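News from the Birnthorpe workshop: teaching by hand, one bottle at a time

Those of you who came to the summer open afternoon in July will remember the green table, and you may also remember that we promised to write something longer about what goes on at it. It has taken us rather a while to keep that promise, so thank you for your patience, and thank you as well to everyone who wrote in to ask (Aisyah Goh has kept all your letters and is working her way through the replies).

The work this autumn has been with bottles. Orange plastic ones with clear caps, lying on their sides, to be picked up, turned and put down again. I know that sounds like very little. I thought so too, until Yoon-hee Sun let me have a go at the controls and I spent the best part of a morning chasing one bottle up and down the table like a child with a bar of soap in the bath! A round thing lying on its side wants to roll the moment you nudge it, and a smooth one gives the fingers very little to hold on to. You and I put up with all of that without a thought every time we do the washing-up.

What we do is called teaching by demonstration. A person steers the arms from a little distance away, and the robot's cameras and joints keep a record of everything while the person does the task properly from start to finish. Then they do it again, with the bottle lying a bit differently, and again after that. Bit-na Cho, who looks after the recordings, asks for 42 good runs of each new movement before she will even think of training on them, and she is quite strict about what counts as good. A run where the operator dithers gets set aside, and I am sorry to say that all of mine were.

The hold itself is where most of the talking has gone on. Gyu-bin Sun likes to take the bottle near one end and let the other hand come in to help, while Yoon-hee goes for the middle whenever she can. They have agreed to differ, and Bit-na is rather pleased, as she wants the robot to see more than one sensible way of doing a thing.
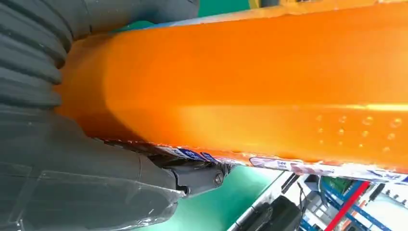

Does the person steering need to be an engineer?

Anyone with steady hands and a fair bit of patience can learn it. We give new operators two short sessions on simple reaching before they touch a real task, and most people are comfortable by the end of the second. Bent Ravn, who came to us from a bakery, is now among our smoothest operators, and he puts it down to years of lifting things that would not forgive being squeezed. We do ask people to stop after 16 minutes and rest. Tired hands make jerky demonstrations, and the robot will learn the jerks along with everything else.

The two-handed work began this month and it has been a real change of pace. With one arm, the operator only has to think about where the fingers are going. With two, each hand has to allow for what the other is doing, and if one of them pulls a little too early the bottle twists out of line. Gyu-bin's advice, which he gives to everybody, is to let one hand settle completely before bringing the other across. It feels terribly slow when you are doing it — I kept wanting to hurry the second hand along — but the recordings come out far cleaner, and Bit-na tells me a slow, clear demonstration can be played back faster later on.

We have also been learning where to sit. A second person stays at the table during the runs to set the bottles out and to call a halt if something looks wrong, and we ask them to keep their own hands well back and still while the arms are moving. It is harder than it sounds, as anybody who has watched a bottle begin to roll will know. Every bit of you wants to reach out and catch it.

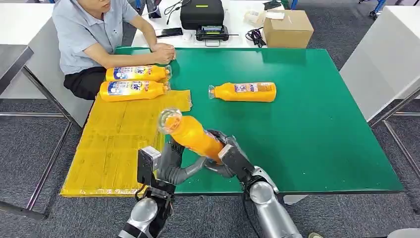
Coming up

The next task on the list is standing a bottle upright, and after that passing it from one hand to the other. Bent has asked to do the first round of demonstrations himself, and we are very glad to let him.

We have room for seven more people on the operator list this winter. Sessions are in the upstairs room at Birnthorpe, tea and biscuits are provided, and you don't need any experience at all. If you would like to try, or you know a neighbour or a grown-up son or daughter who might, please leave your name with Aisyah at the front desk and tell her whether mornings or afternoons suit you better.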